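Print this page | E-mail this page
12 shares | 0 comments

Week 7: Can it put the groceries away yet?

Okay, so last time we left off with arms that weld the same seam all day, and I promised we'd get to kitchens. Kitchens are harder! A welding arm knows where the part will be. Your counter has whatever you dropped on it when you came in the door.

I want to spend most of today on packaging, which sounds dull and is my favorite topic in the whole course. A cereal box is easy (flat sides, stiff corners). Plastic film is awful. It's shiny, it folds, it shifts when you touch it, and if it's clear the camera sees straight through to whatever is inside.
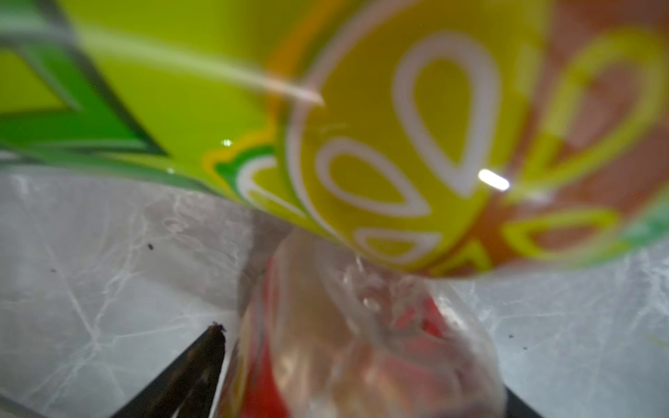 Espinoza Department of Applied Automation

Look at the clear wrapper between the two fingers, with something red behind the creases. Where does the wrapper stop and the red thing start? Now think about the big glossy yellow-green package so close to the wrist camera that it blocks most of the view. You and I would just lean over and peek around it. A wrist camera only gets a new angle if the whole wrist moves.

So, are we there yet? My own answer is "for some chores, on a good day." I'd trust a machine to move 200 identical cartons before I'd trust it with one bag of chips and no plan.

For next time, read the Statetti handout on soft grasping and write me a page on one chore at home: what you'd hand over now, what you wouldn't, and where your hands do something you never think about. Bring a crinkly wrapper, too.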